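Medicine storage check, Randgate house, ground floor
16 December 2019. Checked by Linnea Moen

1. Cabinet lock. OK. The key was on its hook in the office, please keep it there.

2. Containers closed and labeled. Two labels were hard to read, I have written new ones. 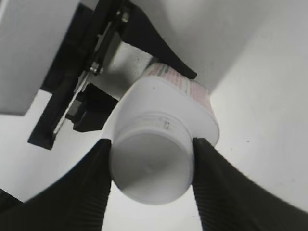
3. Expiry dates. One cough syrup expired in November. Taken out for return to the pharmacy.

4. Temperature log. Not OK. Two days are missing on the sheet. 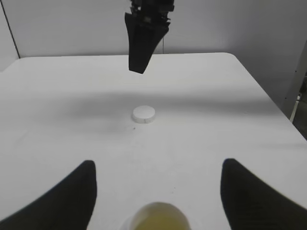 Hjørdis Kvam: The sheet was full, so I wrote those days on the back. Can we get the longer one with 30 lines?

Yes, I will print it. Point 4 is then OK.

5. Fridge door seal. Worn at the bottom corner. Aasen is asked to change it.

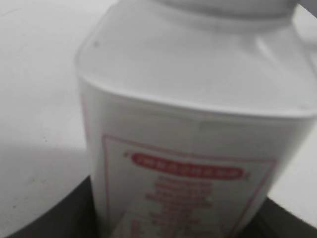

6. Stock list. It agrees with the shelf, but the 90 tablet packs must be listed separately from the small ones.
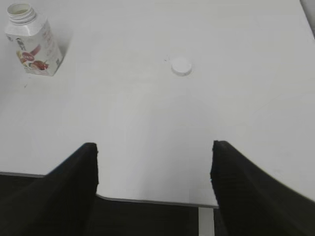

7. Sharps box. Nearly full, to be replaced this week.

Points 3, 5, 6 and 7 stay open.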